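03/02/2020 — Senard cell, gripper fault, pencil case task

Picked up from the last entry. The gripper dropped to zero holding force in the middle of a close, twice before lunch and once after. Controller log gives code 183 each time, which the Greco manual lists as "finger position lost." Arm did not stop. It carried on with the lift as if it had a part, and that bothers me more than the drop.

Cycle counter read 2495 at the first fault and 17 cycles later it faulted again. Third one came after a power cycle, so the counter is no help there. Swapped the wrist cable for the spare from the Dendarside bench. Same code. 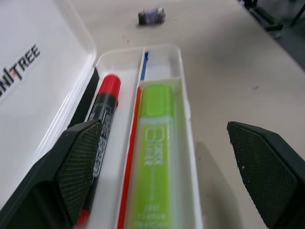
Wrist camera, case open, left finger over the marker, right finger beside the tray.

Pads have the crosshatch on both sides and a few light specks on the right one. Wiped both, no change. I don't think it is the pads.

Ran the fingers open and closed with no part, low speed, 186 strokes, no fault. With a marker as the part it faulted on the second grasp. Points to load on the encoder coupling — set screw, maybe. Have not opened the housing yet.

Safety: the Fitow interlock only watches the door and the arm current. It has no input from the gripper, so lost grip does not trip it. Until that is wired in, speed stays at the low setting and hands stay out with the drives on.

To do: open housing, check set screw, add gripper status to the stop chain, rerun with the marker.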